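3.2 Folding of Padded Outerwear on Soft Surfaces

Padded garments behave differently from the shirts, towels and trousers considered in Section 3.1. A cotton shirt keeps a crease once it has been pressed flat by hand. A quilted jacket does not. Air held in the padding pushes the layers apart, and a bundle that looks square when the hands leave it may be thicker and less even a short time later. Household guides tend to treat the folding of such garments as a smaller version of folding a blanket, and few of them say anything about the surface on which the work is done.

The present section is concerned with that surface. In the January survey, 771 respondents were asked where in the home they usually fold outerwear before putting it away for the season. The bed was the most common answer, ahead of the sofa, the dining table and the floor. Respondents gave the size of the bed as their main reason. Several also wrote that they did not wish to place a slippery garment on a hard table, where it tended to slide away from them during the second fold.

Following Tăng's earlier proposal, we describe a folded garment by three features: its outline as seen from above, the position of its loose edges, and its contact with the surface underneath. The outline is recorded as rectangular, tapered or irregular. Loose edges are recorded as enclosed, when they lie within the bundle, or exposed, when a collar, hood, sleeve or hem extends past the main outline. Contact is recorded as full or partial. Figure 4 is used for reference in the remainder of this section.

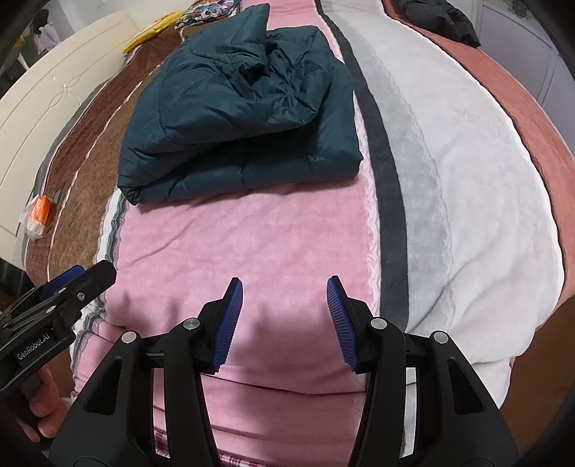 The same three features were applied to all garments in the set, regardless of size or filling. Two readers worked separately and compared their records at the end of each session. Most differences between them concerned the outline. A bundle with rounded corners was often called rectangular by one reader and irregular by the other, and the instructions were changed to state that rounded corners alone do not make an outline irregular.

Figure 4. Dark teal quilted garment folded into a thick bundle on a plush striped blanket. The outline is close to rectangular. A pointed flap extends from the top of the bundle and is recorded as an exposed edge. The lower left corner droops over a wavy stripe in the blanket.

The treatment of exposed edges requires some comment. In common practice a projecting flap is regarded as a fault to be tucked in before the garment is stored. Our records do not support a general rule of this kind. Where a garment is to be placed in a drawer, an exposed edge may catch on the front panel. Where it is to be placed on an open shelf, the same edge has little effect and can serve as a convenient grip. We therefore report exposed edges without a penalty and leave the choice to the intended place of storage.

Contact with the surface proved to be the least stable of the three features. Plush blankets give way under a heavy fold and rise again at its borders, so that a corner may follow the shape of the cover. The Drerier comparison, carried out on a bare table with 35 garments, produced full contact more often than the work on beds. It also produced more complaints from participants about sliding. A thin cotton cover placed over the table reduced these complaints and is recommended for future sessions.

Patterned covers were kept in use throughout. Bands and stripes gave the readers a steady reference against which a tilted bundle could be noticed, and participants were not asked to align their work with them. The effect of the pattern on folding itself was not tested and is left to the discussion in Section 5.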